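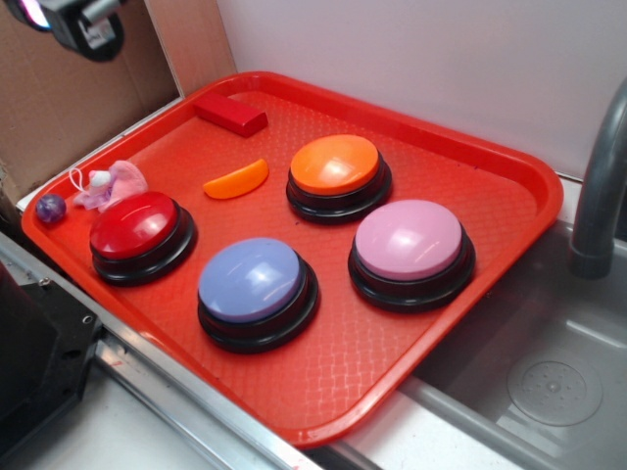
Khúc Community Kitchen
Progress report to the Vulta Fund, second reporting period
Prepared by Jinfeng Dong, program manager

Summary

The kitchen ran its full schedule of classes and shared meals in this period, apart from one week in October when the gas supply to the building was shut off for repairs. We are on budget for food and staff and over budget for utilities. The cold storage work is late. We are asking to move part of the equipment line to the next period, and the details are under Budget below.

Classes

We offered 40 class sessions. The beginner course still fills first, usually within two days of the list going out. The knife skills class was moved from the morning to 6 p.m. after we heard from people who work day shifts, and attendance improved enough that we plan to keep it there.

Hanyu Duan rewrote the recipe cards in larger type and cut each one to a single page. She also tested every recipe on the two-burner stoves most of our participants have at home. Four recipes were dropped because they needed an oven. The new cards are in use in all classes except bread, where the old ones will stay until spring.

The food budgeting class did not go well. It was planned as three evenings, and most people came to the first and did not return. Those we reached by phone said the material was useful but the evenings were too long. We will try it as one 90-minute session attached to the Wednesday meal.

Shared meals

We served 2807 meals, against 656 in the first period, when the dining room was open for only a few weeks. The Wednesday meal is now the busiest. Weidong Liang changed the serving line so that people collect soup at a separate table, and the wait at the main counter is shorter.

Dish return is still slow. We have one sink for trays and one for pans, and both are in use from the middle of service until closing. A second drying rack would help and costs little, so we will buy it from the supplies line.

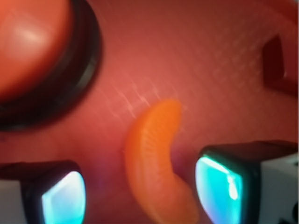
Cold storage

The walk-in cooler was due to be working by the end of this period. Edex delivered the panels on time, but the compressor that came with them was the wrong voltage and had to go back. The replacement is here and has not been installed, as the electrician's first visit showed that the panel in the back hall needs a new breaker. Baoshan Su is handling this with the landlord. Until it is settled we are renting shelf space from Hivent, two blocks away, and making one trip a day with the van.

Budget

Food spending was within the plan. Utilities were over by $575, nearly all of it for water and gas after the meal program grew. We can cover this from the unspent printing line and do not need additional funds.

We request permission to carry the unpaid installation cost of the cooler into the next period. Shengli Xiong has sent the revised budget table separately.

Plans for next period

Finish the cooler and end the rental at Hivent.
Run the food budgeting class in its shorter form and report attendance.
Hire a part-time dishwasher for the two busiest meals.
Replace the floor mats by the stoves.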